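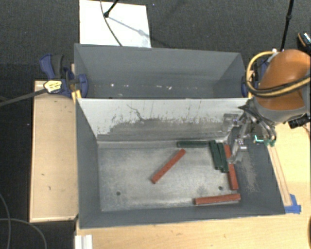 Can a small lab run the Malura bin-picking kit without hiring an integrator?
A small lab can, as long as one person on the team is comfortable with calibration and has a free afternoon or two to give it.

4.2 Living with the kit

I'll drop the formal tone for this section, because what I mostly have is opinions! Betier sells Malura as a package: the grasp planner, the calibration routine and a license for one workstation. You bring your own arm and your own bin. Ours is a gray metal one with two compartments, clamped to a wooden base (Figure 3), and I picked long, slender blocks in red and green for the parts. Sticks are mean. They end up side by side, they lie flat along the walls, and a planner that's happy with cubes can get very confused about where one stops and the next one starts.

Figure 3. The bin-picking cell, with the gripper over the right part of the front compartment. Red and dark green blocks lie on the compartment floor, one green block along the base of the divider.

We gave Malura 517 pick attempts over the month of June, and for the first 300 I left every setting at its default. My main gripe from that stretch is the wall margin. The default is so cautious that a block resting against the divider just gets skipped, over and over, while the planner goes hunting for something easier (I may have yelled at it once). Apinya Chaiyaporn found the setting two menus down, under "container," and after she lowered it the planner started proposing grasps along the divider too. Why that isn't on the front page I don't know.

Calibration I really liked. It took 4 poses, the prompts were in plain English, and I didn't have to open the manual. Compare that with Arancibia, our old package, where I kept a sheet of handwritten notes taped to the monitor just to get through startup!

Support was a mixed bag. Email got me an answer the same morning, but the phone line goes through Jedside, the reseller, and they mostly wanted to talk about renewals. The log files could use work as well: skipped blocks and failed grasps share one error code, so we had to sort them by hand before we could put together the table in Section 4.3.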